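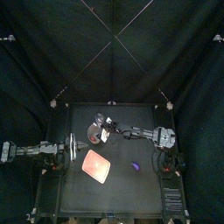
Clear cup over the white bowl, board lying crooked. Wednesday.

Sieglinde Hinrichs
I promised some of you a thread about plates, bowls and boards on a dark table. I have cooked on a black surface for two years now and I have opinions. They come one by one, I am writing between other things.

Sieglinde Hinrichs
First, the clear plastic cup. On a black table a clear cup is visible only where it catches the light. When it catches nothing, you put your elbow into it. I did this twice in April, one time with milk.

Sieglinde Hinrichs
Because of this I keep clear cups for dry things only. Rice, lentils, oats. You can see how full they are from the side, and if one falls you need a brush and not a towel.

Sieglinde Hinrichs
Pouring from a cup into a bowl: go low. Just above the bowl is enough. If you pour lentils from high up they jump out again, and dark lentils on a dark table you will find in the next season.

Sieglinde Hinrichs
The white bowl is the easiest thing to like. Round, white outside, and a red spot inside. I look for the red when I am tired, it tells me where the bowl is open. A fully white one would also do the job but I would enjoy it less.

Sieglinde Hinrichs
Someone asks where to buy such bowls. I do not know for this one. In Hovby there is the shop Verbruggen, they have a shelf with single pieces at the back, and I have found good white bowls there. The shelf is not always filled. Go in the morning.

Sieglinde Hinrichs
Now the cutting board. Pale pink-orange with a lighter rim, a color I would never choose for a wall. On black it is very good. The rim shows you clearly where the board ends, also in the evening with the weak lamp.

Sieglinde Hinrichs
I leave my board at an angle. My mother put hers exactly parallel to the edge of the table and she would correct mine when she visited. But my arm comes from the side, so the board is turned to my arm. Try it for one onion before you write to me.

Sieglinde Hinrichs
Flat boards slide on a smooth surface. A damp dishcloth under it, wrung out well, folded one time. Folded twice it is too thick and the board rocks.

Sieglinde Hinrichs
About small things. The little purple one to the lower right of the board is easy to see there, even though it is dark-ish on dark, and I think it is the space around it. Put it between the board and the bowl and I would lose it.

Sieglinde Hinrichs
So my rule at home is that small things get the empty side. A garlic clove, a bottle cap, the measuring spoon. Big things can stand close together, they do not get lost.

Sieglinde Hinrichs
A raised border around a table is a mixed pleasure. Nothing round rolls to the floor. But you cannot wipe crumbs straight over the edge into your hand, you must collect them in the corner, and the corner is never really clean. I use an old pastry brush for it.

Sieglinde Hinrichs
To the person from Plorton who asked about dust: yes. A matte black surface shows flour, salt, fingerprints, everything. I wipe it with warm water and a small drop of soap, then dry. If I do not dry it, there are grey lines - I spelled that wrong, gray lines.

Sieglinde Hinrichs
A white table hides flour and shows coffee. A black one hides coffee and shows flour. I bake for 30 minutes on a good week and drink coffee the whole day, so for me the choice was simple.

Sieglinde Hinrichs
Tomorrow I take the tram to Astside to look at a second board, smaller, in green. If it has a rim in another color I will buy it.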